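back from the wholesale hardware run and my feet hurt

Ok so this is going to be quick because I have bread proofing and the timer says 45 minutes and it always lies.

A few of you asked how the move was going. It's going. Boxes everywhere still. The kitchen is the only room where I can find things, and even there the can opener has been missing since the first night so we've eaten a lot of soup from cartons. The landlord at the old place wants the keys back by the end of April and I still have the shed to empty. The shed! I keep forgetting the shed. There's a whole bicycle in there.

Anyway what I wanted to write about is screws. And old tools. Bear with me.

When my aunt cleared out her garage I got the coffee cans. If you grew up in a house with a workbench you know the coffee cans. Bolts, washers, cup hooks, half a hinge, a key to nothing. I said yes to all of it becuase I say yes to everything, and then I carried it up two flights of stairs and one of the cans went over on the landing. Sat there picking wood screws out of the carpet until dinner. I did find a brass cabinet latch I love though. It's going on the bathroom cupboard if I can find another one that comes close.

So. Sorting. I tried three ways.

First way, by size. Gave up inside an hour. Half of them are inch, half are metric, and I can't tell by looking.

Second way, by head. Slotted here, Phillips there, hex socket in the muffin tin. Much better. I don't care how long a screw is until I need one, but I do care that I've got the right driver in my hand. The muffin tin is not going back to being a muffin tin, I've accepted that.

Third way, by what I'd use it for. Hanging things, fixing furniture, no idea. "No idea" filled up first and I went back to heads.

Then the missing sizes. There's a place called Flornance out past the tire shop that sells by the pound, been there forever, hand written signs. I went in for a dozen wood screws and came out with a bag of cup hooks and a tape measure. Prices still good. The parking lot is terrible, go early. They close at 4 and they mean 4, the lights go off with you standing in the aisle.

The other thing I've been doing is cleaning up the old hand tools. Two planes, a brace, a bunch of chisels somebody used to open paint. I'm not a restorer, I just want them to work. Vinegar overnight for the rust, rinse, baking soda, dry it right away, then oil. Dry it RIGHT away. I left one chisel on the drainboard while I took a phone call and it was orange by the time I hung up.

I used to think everything had to come out shiny. Don't think that now. A handle gone dark from hands is nice, leave it. Scratches in black paint, leave them. I sanded down the body of the smaller plane last year and it looks like something from a gift shop and I'm a bit sorry every time I pick it up. The bigger one I just wiped and oiled, chips and all, and it's the one I reach for.

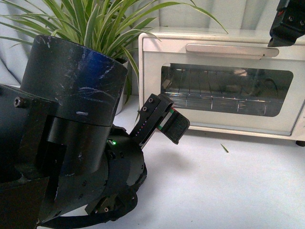

Page last changed: April, 9:20 pm (fixed the vinegar part)

Couple of questions from the last post while the oven heats up.

Yes the blue shelf is still for sale. No I can't ship it, it weighs more than the dog.

The counter at the bottom of the page says 2,523 visits, and I'm pretty sure a good chunk of that is me checking if the comments work. They do now. You have to hit the button twice. I don't know why.

The squeaky drawer people, hello, try a candle stub on the runners before you buy anything. Pull the drawer all the way out, wipe the dust off, rub, put it back. Did all of ours in the old apartment and they were still fine when we left.

If anybody has a spare brass latch, oval plate, 2 inches across, little turning knob, please write. I'll trade cup hooks. I have so many cup hooks.

Next time the shed, if I survive it. Timer's going, got to shape the loaves.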